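Who picks the salad? Working hours and housing on two vegetable farms
Project report, second draft
Kosmas Tsakiris, with Maritza Paucar (interviews in Spanish)

Last updated: November 13, 2022

1. What we wanted to find out

Our question was how seasonal pickers get paid, housed and looked after when ill, on farms which sell to restaurants and canteens. Lots has been written about supermarkets, much less about catering. Most of the veg in a restaurant kitchen comes through a wholesaler, so the name of the farm is lost before it gets to the plate. We followed one wholesaler, Vitden, back to two of its growers — Derkach (lettuce, spring onions) and Apaza (courgettes, some beans).
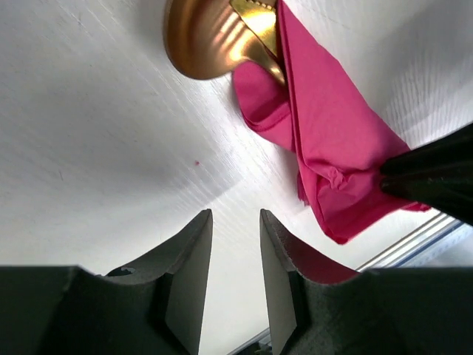 Fig. 1. Gold cutlery and a pink napkin on a white tabletop.

2. How we did it

Fieldwork in September, end of the season. Nine interviews with pickers, all away from the farm, mostly in the launderette or on the bench outside the shop. Maritza did the Spanish ones and translated them. I did the rest in English, which limited who I could talk to. No recording, only notes, written up the same night. Names left out. We also asked both farm offices for a copy of the standard contract. Derkach sent one. Apaza said to ask the labour agency, Dedusa, and Dedusa did not reply.

Did not get into the packing shed at either place. Would of liked to.

3. Pay and hours

Derkach pays by the hour, Apaza by the crate with an hourly floor. On paper the floor protects people on a bad day. In practice pickers told us the supervisor writes down the hours afterwards, and waiting time (for the trailer, for rain to stop) is not always in them. One man kept his own list in a school exercise book and showed us two weeks where it did not match his payslip. He had not complained. He wanted to be asked back next year.

Everybody coming through Dedusa had paid for travel up front. One woman had borrowed 900 euros from a cousin for travel and papers and said she worked the first weeks only for that. Need to check what the agency is allowed to charge, see section 6.

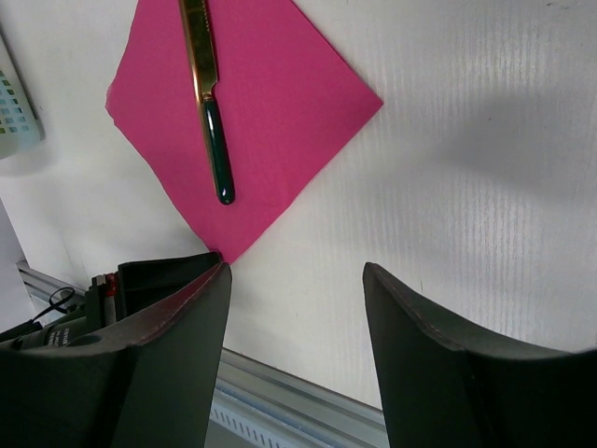

Fig. 2. Table linen: a pink napkin laid out flat.

4. Housing

Derkach: cabins on the farm, rent taken from wages. Damp came up a lot. So did the distance to the shop, and no bus on Sundays. Apaza: shared house in the village, two showers for the whole house, queue from five in the morning. People there still prefered it to cabins because they could cook what they liked and have visitors.

Nobody we met had a written tenancy. If the job ends the bed ends — this was said to us in nearly the same words in both places.

5. Health

Backs and knees, mainly. Also hands, from cutting lettuce low down in wet gloves. Pickers knew there was a clinic but not whether they could use it, and sick days are unpaid until a doctor's note comes in, which means a lift into town and losing the day anyway. Several just took painkillers and carried on. Maritza thinks this section should come first and she may be right, will move it if there is time.
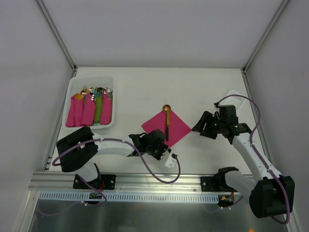
Fig. 3. Rolled cutlery in a plastic bin, and a pink napkin.

6. Problems and what is left

Small sample, and the pickers who talked to us were the ones with a free evening, so probably not the worst off. Nothing at all from the night shift. Only one contract seen. The bit about crate rates needs a table, I have the numbers in the notebook, not typed yet.

Still to do:
- agency fees, look up the rules
- second try with Dedusa, by letter this time
- ask Vitden if they visit the growers, and who they talk to when they do
- Maritza to check the quotes against her notes
- bibliography!! half of it is still on paper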